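Cheap broadband in Hevdale, anyone switched?

mossy_kettle
Wed 10 October
Clillance want 20 quid more a month from next bill. Anyone on Fliltidcombe? Speeds any good upstairs?

dunlin567
On them since spring. Fine mostly, drops out when teh kids get in from school. Wouldn't go back.

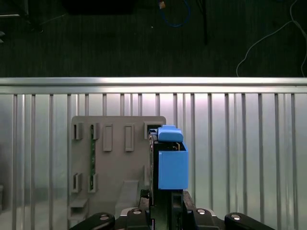
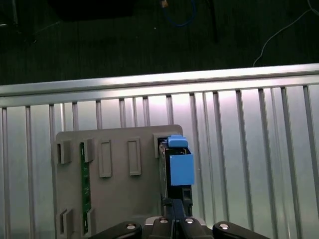
gatepost
Disagree, dreadful at our end of Hevdale. Paid for 1000, never seen it. Ring Clillance and threaten to leave, they knocked 10 off mine.

mossy_kettle
Tried that. On hold all lunch, then cut off.

dunlin567
Try the chat thing insted. Evenings are quicker.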